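May, bench 4, 16:00

Adhesive residue trial, continued from the previous page. Question from Plemley is still the same: which of the two masking papers leaves less behind on kraft board after a long dwell, and whether the solvent wipe is worth keeping in the procedure.

Boards cut from the Chisholm stock, grain running long side. Old stock used up, so the new boards are a different batch from the first set. Weighed each before and after conditioning. Huệ Lã ran the conditioning and has the raw weights in her own book, p. 289.

Paper A peeled cleanly at low angle. At a steep angle it lifted fibre on every board in the set. Paper B lifted fibre at both angles but left no tack that I could feel with a gloved finger. Tack by finger is a poor test - we need the probe back from Illville before this goes in a report. 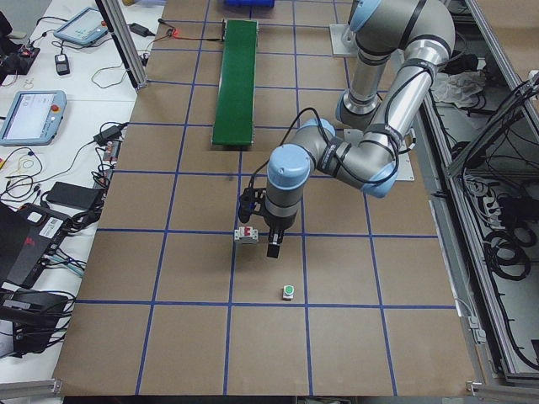 Solvent wipe: no difference on B. On A it spread the residue into a wider, thinner patch and darkened the board. Darkening had not faded by the end of the afternoon. I would drop the wipe for uncoated board altogether and keep it for the coated grades only, subject to what Plemley say.

Peel force readings are suspect. The load cell drifted by more than the spread between the samples, and I only noticed after the second set. Zeroed it, repeated the first two boards, got lower figures both times. Second set struck through in the table. Do not use.

Dwell weights were 400 g each, one per strip. One weight had a burr on the underside and marked the paper, so strip 3 is out as well.

To do:

- re-run set 2 with the cell warmed up first
- ask Prarside for the batch sheet on paper A
- order more blades, the wide ones
- Huệ to check whether the cabinet held humidity overnight - the chart pen ran dry and there is a gap in the trace

Remaining boards are in the cabinet, lower shelf, face up. Leave them flat.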